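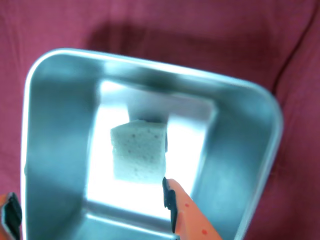
**Lista de inspección de seguridad e higiene. Lavandería y almacén textil, edificio Gresham**
Fecha de la visita: 8 de octubre
Superficie inspeccionada: planta baja y altillo
Claves: C (conforme), NC (no conforme), OBS (observación)

## 1. Accesos y evacuación

- [x] Salida principal despejada. **C**
- [ ] Salida posterior despejada. **NC.** Dos carros de ropa limpia reducen el paso. Deberán retirarse al finalizar cada turno.
- [x] Alumbrado de emergencia. **C**
- [x] Señalización fotoluminiscente. **OBS.** El rótulo del altillo está descolorido y conviene reponerlo antes de marzo.

## 2. Protección contra incendios

- [x] Extintores accesibles y con revisión vigente. **C**
- [ ] Filtros de pelusa de las secadoras. **NC.** La secadora 2 presenta acumulación en el conducto. El registro de limpieza carece de firmas en las últimas hojas.
- [x] Distancia entre estanterías y luminarias. **C**
- [x] Carga almacenada en el altillo. **OBS.** El inventario declara 2.131 piezas textiles; la placa de carga admisible no es legible desde la escalera.

## 3. Productos químicos

- [x] Fichas de datos de seguridad disponibles. **C**
- [x] Envases etiquetados. **C**
- [ ] Cubeto de retención bajo el desengrasante Skirine. **NC.** Capacidad insuficiente para el bidón actual.
- [x] Lavaojos. **C.** Caudal correcto en ambas boquillas.

## 4. Útiles y material de limpieza

- [x] Bandejas metálicas sin bordes cortantes. **C**
- [x] Esponjas separadas por zona de uso. **OBS.** Se recomienda sustituir las que presenten desgarros o pérdida de material.
- [x] Paños y tejidos de color lavados por separado. **C**

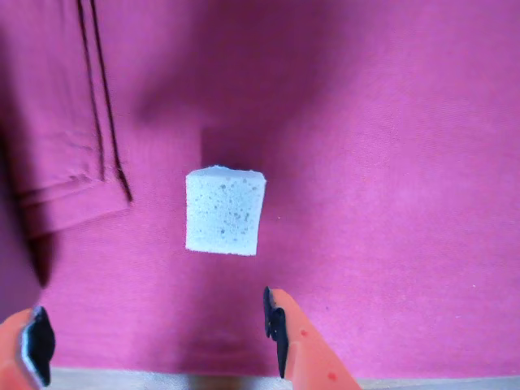
## 5. Instalación eléctrica

- [x] Cuadro general cerrado y rotulado. **C**
- [ ] Tomas de la zona de planchado. **NC.** Una tapa suelta junto a la calandra Leung. Queda fuera de servicio hasta su reparación.
- [x] Prueba de diferenciales. **C**

## 6. Resultado y plazos

Puntuación global: 87 sobre 99. La instalación puede continuar en funcionamiento, a excepción de la toma indicada en el apartado 5. Las no conformidades de los apartados 1 y 2 deberán subsanarse con carácter inmediato; la del apartado 3, en el próximo pedido de material.

La documentación justificativa se remitirá al servicio de prevención Skitier.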